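The Lower Rack: A Gallery
Posted by Yen-ting Leung, March 2019

Everybody loads a dishwasher correctly, and everybody else in the building does it wrong. I have held this view through three shared kitchens and one marriage, and I see no reason to give it up now.

What follows started as an argument with Chia-jung Yen over a dinner plate. She puts the big ones on the outside, facing in. I used to put them in the middle, facing whichever way they landed. She called this "the Munham method," after the apartment on Munham Street where I learned it, and she didn't mean it kindly. By the end of the week we had pulled a rack out, set it on a table where everyone could get at it, and started arguing properly, with plates.

A few house rules, for anyone joining in. No cups, because cups are a separate fight. No rinsing debate (Ngan-ling Fung has been asked twice). Plates go in upright, between the tines, and you must be willing to defend where you put them. Whoever says "it'll all get clean anyway" does the pans.

My own position has softened a little. I now accept that large plates should live together at one end. They block the water wherever you put them, so they may as well block it for each other. Small plates I would give more room, and I'd keep them off the big ones, where they tend to slide in behind and come out with yesterday's egg still on. Yuk-lan Cheung says I have taken five years to arrive at what is printed in the manual. I haven't read the manual. It's in the drawer with the takeout menus and the key to something.

The colors, by the way, are no help. I had hoped we might sort by them, and for one evening we did. It looked lovely and held four fewer plates.

Big ones at the left, small ones next door.

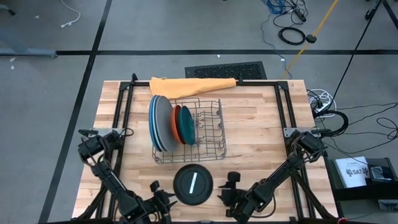

Blue at the end, the grays in front of it, with orange and teal keeping their distance. 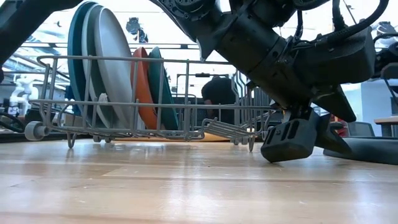 A rack on a table, and plates waiting on the workbench at the back.

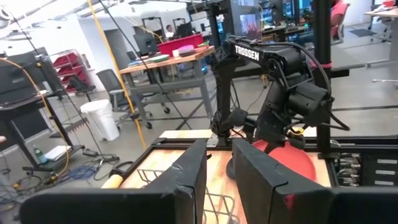 Chia-jung's case, which she has made to me in the hallway, by text and once through a bathroom door, is that you should fill from the back and never leave a gap you can't name a dish for. Mine is that a gap is a kindness to whoever comes along at eleven at night with one plate and no patience. We have not settled it. Yu-ting Chu proposed running the thing half full and was shouted down on grounds of thrift, though I noticed the shouting came mostly from people who don't empty it.

Emptying is the part I'd like to take up next. There are those who start with the bottom rack, so the top one doesn't drip on it, and there are those who start at the top and then stand there drying plates with a sleeve. I know which I am. My sleeves know too.

If you have strong feelings about bowls, save them for October, when I'm told we are getting new ones. They are apparently "an interesting shape" — two words that should never be said to a person holding a dish rack. Yuk-lan picked them. I'm going to be very polite about it until the first load.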